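Subject: Re: Old tower, keep or let go?

Hello all,

I have been meaning to answer this since it landed in my inbox, and then the gutters needed doing and my sister came to stay, so please forgive the delay. I have kept the same desktop going for a very long time now (it was bought the year my youngest started driving, and she has a driver of her own nearly!), and I do have opinions, as those of you who sat next to me at the Brirkbridge potluck already know. I'm leaving the original message in so that people who joined the list lately can follow along.
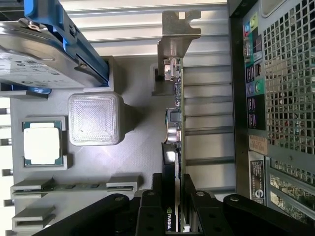 On 2/11/24, Lalit Tiwari wrote:

Dear list, I have a desktop tower that is getting slow and takes forever to start. It has a 250 GB hard drive, nearly full, mostly family pictures and the Isham newsletter files going back to when my father did the layout. The shop wants 80 dollars just to look at it and my son-in-law says throw it out and buy a laptop. I don't play games. I write letters, I keep the newsletter, I look at pictures of the grandchildren. I have never opened a computer in my life. Is it worth saving? And if I do get rid of it, what becomes of everything that's on it? Thank you for your patience with a beginner. Lalit

Well, Lalit, first of all, you are in very good company being a beginner. I was one too when I took the side off mine, and I did it on the ironing board, which I do not recommend to anyone. My short answer is yes, it's probably worth saving for letters and a newsletter, and my long answer is everything below, so go get a cup of coffee.

Before you buy anything or unscrew anything, copy your files. All of them. I know you are nodding and thinking you'll do it after the holidays, but a drive that has been filling up since your father's day has done its share of work already. I paid 59 dollars for a plug-in drive at Moschos, the one next to the dry cleaner, and it has held everything I own with plenty of space left over. Plug it in, drag the folders across, and go rake leaves. When it's done, open a few of the copies and make sure they really open. I once copied a whole folder of what I thought were pictures and they were all shortcuts pointing back at the old machine. I wanted to cry. Pick some pictures, pick an old newsletter, open them from the new drive with your own hands. Then put that drive somewhere other than beside the computer (mine lives in the linen closet behind the good towels).
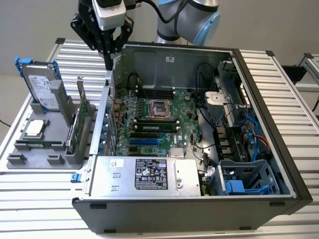
Once the copies are safe you can think about what's making it slow, and nine times out of ten with a machine this age it's either the old spinning drive or too little memory. Neither one is a hard job, and you don't need to know the first thing about electronics. Turn it off, unplug it from the wall, press the power button once with the cord out, and touch something metal before you put your fingers in. Work with the tower down on its side and the panel off, the way that one is lying on the bench, so you look straight down into it and anything you drop has less distance to roll. The memory goes in the long thin slots near the processor. You want to find out what type yours takes before you order, and the Prikatar people were very kind about this when I called. I read them the model off the sticker, they told me what to get, and I was off the phone before the kettle boiled. Push the little clips at the ends open, line up the notch, and press harder than feels polite.

As for the drive, I would put in a solid state one. It's the single change that made my old thing feel like a new thing, and my husband, who had been lobbying for the dumpster, went quiet for most of an evening. You can get one the same size as what you have now, or a bit bigger given that you're nearly full. There are programs that copy the old drive to the new one whole, letters and wallpaper and all, and I'm told they work nicely. I did it the slow way, with a fresh start, and then spent a week finding my address labels. 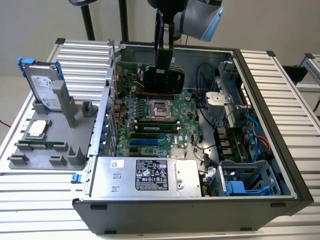
I did promise to say something about the slow way, and I'm glad I took it. Putting things back one folder at a time meant I had to look at them, and I threw out an embarrassing amount. I had around 1000 pictures of my nephew's wedding and the bride's eyes were shut in most of them. If your newsletter files go back that far, Lalit, please do try opening the oldest ones before you retire anything. The program my mother used for the church cookbook is long gone, and the only reason we still have the cookbook is that somebody printed it. Save yours out as PDFs while the old machine can still read them. I'd happily take a set for my closet if you'd like a second home for them, and I suspect there are folks at Isham who would love to see the early ones.

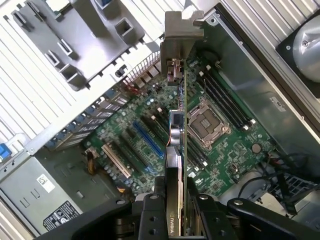

You said you don't play games, and that could save you some money, because shops do love to sell a person a fancy video card. For letters and grandchildren you can very likely leave whatever is in there alone. If you do have a separate one, it may look something like the NVIDIA card in the last picture, with the metal bracket at the end that goes by the back of the case, and if yours is screwed down there, take the screw out before you pull on anything. There's often a small catch on the slot as well. I didn't know about the catch and I pulled for quite a while, saying things I had to apologize to the dog for. But again, unless it's broken, I'd let it be.

Now about getting rid of it, if it comes to that. Please don't put it out on the curb with the drive still in it. Take the drive out and keep it in a drawer, or have it wiped by someone you trust. The county takes the rest at the spring collection in April, and they took my old monitor too without charging me.

One last thing on the 80 dollars. I don't think that's a wicked price if they clean it and tell you honestly what's wrong, but ask whether it comes off the bill if you have them do the work. Mine didn't offer until I asked. And do ask about the memory first, as you may find you don't need them for the rest.

If you'd like company, I'm home most afternoons and the dining table is clear until Thanksgiving. Bring the tower and the power cord, you won't need the keyboard, I have three. I'll make the lemon bars.

Warmly,
Jo

P.S. Does anyone still have the long extension cord from the potluck? Mine has red tape on the plug.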